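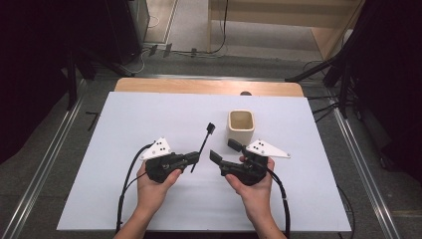 Workshop log / Bench 2 / Hand grippers

January, entry started 7:40 a.m.

Took over the bench from Tsz-kin Mok this week, so these notes are partly for me and partly for whoever gets it next.

Current task is the cup and the thin black rod. Rod goes in the left gripper, right gripper stays open until it is needed. The board stays on the table for all of it. Total on the sheet is 1,617 passes, of which 162 are marked for redo. Most of the redos are from the first days, when people were still letting the marker plate tip away while they reached. Keep the dots up. If your wrist rolls, stop and start the pass over.

Cables: let them hang down each side of the board, outside the forearms. Do not run the right one under your wrist.

Holding the right gripper from underneath is easier on the thumb than pinching it from the side. Tsz-kin does it the other way and says his hand is fine. Mine was sore by lunch. Have asked Malhotra if they make a wider base, no answer yet.

Staffing. The Raka cell goes live at the packing end when this set is done and signed off. Two packers per shift move off the line. One comes here, the other goes to inspection. Same grade, same hours, that part is in writing. What is not in writing is the piece bonus, which neither job has. For Harik line people that is a real cut and they have raised it. I passed it up again this morning.

Several of them are better at this than I am. They have packed small parts for years and they don't hunt for the grip. They also find it dull, and slow, and they don't like having every pass looked at afterward. Fair enough. On the line you were only checked if something came back.

Breaks: we tried up to 3 hours straight and the last part was poor. Going back to swapping at the half shift.

To do
Tape down the plugs behind the table
Redo sheet to Jaltness by end of shift
Ask about bonus, again
Second cup, same size, in case this one cracks

Stopped 3:15 p.m. Left gripper cable feels stiff near the back, check it before starting.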